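Subject: Re: [norngate-reuse] Old towers - strip or sell whole?
From: Sulastri Osman
To: norngate-reuse list

Afiq, thanks for the long message. I have cut it down below to the bits I want to argue with. One of the towers on the bench:
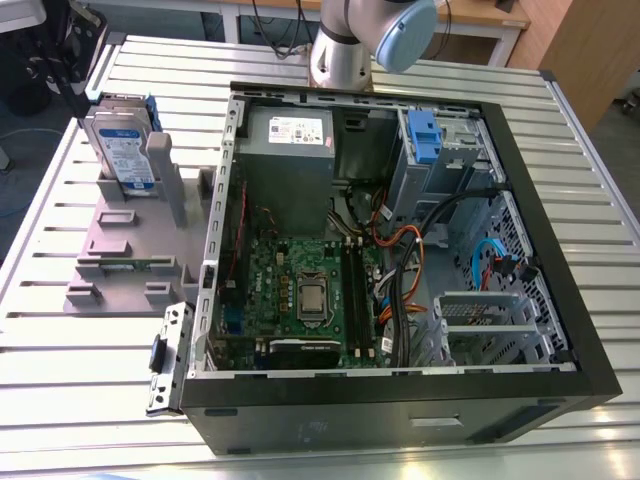
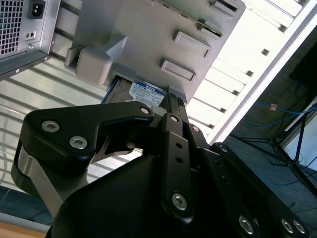
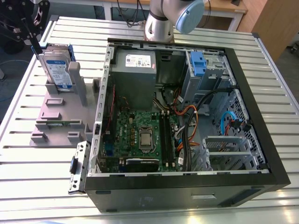
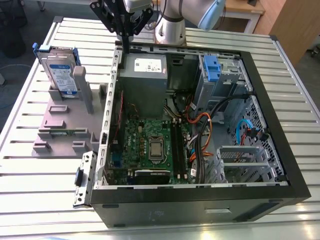
1. The price

Afiq Wuisan wrote:
> Wistley sold theirs whole, untested, at 35 pounds each
> and they all went in May. We have the same sort of thing
> sitting here. Why are we spending evenings with the lids
> off when we could just put them out the door?

I would like to see that in writing. Izzati rang Wistley about something else and was told up to 5 had gone, with the others still under the stairs. Even if the price is right, "untested" means they come back, and then we are the ones carrying them up the steps again.

2. The drives

> The drives are small and old, nobody will look at them.

The label in the second picture says 1.0TB. I don't call that small, and it is plenty of room for somebody's tax letters and holiday photos. I am not happy for any case to leave with a drive in it until that drive has been wiped and Sutrisno has signed the sheet. I said the same last year over the Ong laptops and was told I was fussing.

In the last picture the grey plastic hard drive bay at the lower right is empty. Please don't take that as proof a case is clean. Look in the other bays as well, then put your initials on the masking tape.

3. Breaking for parts

> Norna will take boards and cards as scrap by weight.
> Seija has the figures.

Seija has one figure, from a leaflet. It was for a load of 300 kilos and we have nothing like that. I also doubt it covers the steel. What I would take out and keep:

- power supply, if it passes on the tester
- the card along the bottom edge of the board
- SATA cables (the light blue ones always get lost)
- any memory, in the anti-static bags and not in the biscuit tin

The processor I would leave where it is. Every time we lift one out we bend something, and then we have a board and a chip that are both worth nothing. The blue latch on the drive cage should stay with the cage too. We have a drawer of loose latches that fit no case we own.

4. Power leads

Whoever is putting these back together, tuck the orange and yellow bundle away from the memory before the side goes on. I know it wants to flop over the middle. A cable tie costs less than my evening.

> I reckon we could clear the lot by the end of the month.

We said that about the printers. I am willing to be proved wrong, but I would want to see two towers go the whole way through first - opened, drive wiped, powered up, closed, sold - before we promise Norngate the floor space back. They have 2,000 leaflets waiting to go in that corner and they have been patient.

Could Seija send round the leaflet, both sides? And Afiq, a name at Wistley please, so I can ring them myself.

Sulastri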